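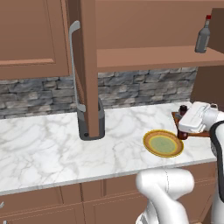
# The Last Plate on the Counter

Clearing a kitchen counter is among the least admired jobs in any home. For the engineers at Firnari, it has become the standard by which two years of work will be judged.

The company, which occupies the upper floors of a former net warehouse in Corkham, develops control software for robotic arms. Its household program, known as Mumine, set out to answer a plain question: can a machine tidy a kitchen it has not seen before, without help and without damage? The answer, as of July, is a qualified no.

Most of the attempts take place in simulation. A kitchen can be generated in moments, with its own cabinets, stone and lighting, and a plate dropped there costs nothing to replace. A typical exercise sets a plate and a tray on a counter and asks the arm to put one on the other, or to lift a small bottle and move it to a shelf. Mumine has now been tested in 300 such kitchens.

"People assume the difficulty lies in strength or speed," said Guðlaug Hafþórsson, who directs the program. "The arm has plenty of both. Its trouble is with a plate that lies flat. A person slides a fingertip under the rim and thinks nothing of it. We spent most of a winter on that fingertip."

In the most recent round of trials, the system was given 1,124 separate tasks. It did well with bottles and other upright objects, which offer a gripper two sides to close on. Flat dishes were a different matter, and trays proved harder still, for a tray must be kept level while whatever stands on it is free to slide. Crowding also lowered the results. When two objects stood close together, the arm often moved the wrong one first or waited so long that the attempt was stopped.

Success in a rendered kitchen does not carry over neatly to a real one. Firnari keeps a working test kitchen on its second floor, where 19 tasks that the software had mastered on screen were repeated with real dishes. Fewer than half were completed on the first attempt. Wet surfaces accounted for several of the failures — water is difficult to model well — and a slight wobble in one of the counters accounted for others.

The shop floor presents an easier case. Ásgeirsdóttir, a maker of kitchen fittings and one of Firnari's early customers, uses the same software to move parts from bins to a packing line. The parts are of known size, the lighting does not change, and the bins return to the same place. The company reports that the arms handle nearly 200 parts in an hour, with an operator nearby to clear jams.

A home offers none of those comforts. Dishes vary from one household to the next, cupboards are filled according to private habit, and an item left by the faucet in the morning may be on a shelf by noon. Hafþórsson regards this as the central problem of the field and does not expect it to yield quickly.

Cost remains a further obstacle. An arm suited to kitchen work must be light enough to be safe near children, yet steady enough to carry a full tray. Firnari has not set a price or a release date for a household product, and its managers decline to discuss either.

The next series of trials will introduce stacked plates and cabinet doors that must be opened before anything can be put away. Until then, the dishes in the Corkham staff kitchen are washed and shelved by hand, according to a schedule taped to the refrigerator.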